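Gotadlow Boards > Data collection > Handheld rigs

Thread: fruit sort episodes, how messy is too messy

tveit_t
Starting a thread so this stops living in my inbox. We're doing the sort task with two handheld grippers, both hands, small stuff in a shallow box. Fruit plus odd lumpy things. Policy trains fine on the clean episodes and then falls over when two things touch. So do I collect more of the touching ones, or keep it clean and just get more volume? 77 episodes so far, most of them clean. Torbjørn

pinjaw
more touching ones. next question

hvaltonen
Not so fast. What does falls over mean? Does it grab both, grab neither, hover?

tveit_t
Hovers mostly. Left hand goes in, stops, backs out, goes in again. Like it can't pick which one. Sometimes the right hand joins and then they're both hovering.

hvaltonen
Then check your demos before you add anything. Hovering is very often in the data. Somebody paused to think with the gripper over the box and now the policy thinks too. Go look at the first few seconds of every episode.

pinjaw
ok fair. but clean layouts will still bite him later

Dridwood_Oriana
Hanne is right about the pauses. We had the exact same thing with a drawer task, went through and trimmed the front of every episode, hover went away. Cost one afternoon. Didn't recollect anything.

One thing though, don't trim in the middle. Only the front. If you cut the middle the pose jumps and you get a worse problem then you started with.

tveit_t
Ok looked. Yeah. Lots of pauses. Mine, mainly. I talk while I do it.

fchavez
lol. stop talking

Also what's your reset between episodes? If you always put things back in the same corner it learns the corner. I've seen people record for days with the orange on the left every single time.

tveit_t
I shake the box a bit and then move a couple by hand. The box is bad too btw, one corner has torn and sticks out. Should I replace it

fchavez
keep it

hvaltonen
Replace it. A torn corner is a landmark. It will key on it.

fchavez
It won't key on it if the box gets turned between episodes. And real boxes are torn. You want one that looks like it came out of the trash.

hvaltonen
You want several that look like that. One torn box is one torn box, turned or not.

fchavez
fine, several. but don't throw this one out

marino_bench
Agree with both?? Get three boxes, one torn, rotate. Done. Can we talk about the wrist view because I think that's the real issue. With wide lenses the object goes soft right when you need it. What does the wrist camera get when the jaws are close

tveit_t
Will post. Give me till Tuesday, Trinidad has one of the grippers.

tdaza
I have it, it was at my place, bringing it. Also I did 19 episodes myself you didn't count, they're in the folder with my name. Room is brighter in those. Don't know if you want them mixed in.

tveit_t
Mix them. Different hands is good.

hvaltonen
Mix, but tag the operator. If one of you is a lot faster you'll want to know later. Speed differences between operators hurt more than lighting did for us.

Dridwood_Oriana
+1 tag it. And write down the instruction text you used. "Take the fruit out" and "take the green one out" are not the same episode even if the hands do the same thing. Learned that the dumb way on Bovik, had to relabel everything from memory.

pinjaw
relabeling from memory should be a crime

marino_bench
what counts as a fail for you guys btw? dropped, or wrong object

tveit_t
Both. Dropped and picked back up I keep as a success tho. Is that wrong?

hvaltonen
Keep it, tag it as a recovery. Those are worth more than the clean ones. Just don't drop things on purpose, it looks staged and the recoveries all come out the same.

fchavez
disagree a little, I drop on purpose and it works. Have to do it from different heights and not watch it land. But ok for a first set leave it out.

tveit_t
Stills as promised. Ten things in the box in the crowded one, other has more bare floor showing. Both grippers are in both.
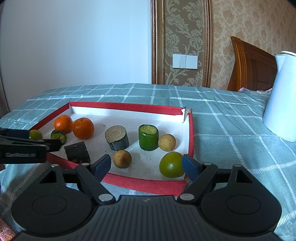
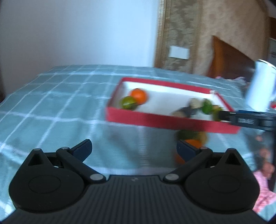
Summary so far (tveit_t, edited)

1. Trim pauses off the front of every episode. Front only.
2. More layouts with things touching. Mandarin against mandarin, the limes next to each other.
3. Three boxes, rotate them, turn them between episodes. Torn one stays.
4. Operator tag, instruction text, recovery tag.
5. Trinidad's folder gets mixed in.
6. No talking.

marino_bench
ok thats the softness I meant. Second still, the green and orange stuff right by the right pad, blurred. Crowded one is a lot better. You can read the peel on the mandarins and the cut face on the dark lime.

So don't rely on the close view for choosing. The choosing has to happen further out, which means your approach should start further out too. If you begin every demo with the jaws already over the fruit there's nothing sharp to choose from.

tveit_t
Huh. I do start close. Saves time.

pinjaw
there's your hover

hvaltonen
Part of it. I still say the pauses are most of it. Change one thing at a time please or we'll never know which.

fchavez
he's not going to change one thing at a time

tveit_t
Trim first, retrain, post result. Then the far starts. I can do 10 of those tonight and see if it moves.

Dridwood_Oriana
10 won't show anything. Do them anyway so you have the habit.

One more on the objects. Those tan balls and the cut cylinders, what do you call them in the instruction? If you and Trinidad use different words that's a problem.

tdaza
I wrote "brown ball". what did you write

tveit_t
"cork thing"

Dridwood_Oriana
Torbjørn.

tveit_t
fixing it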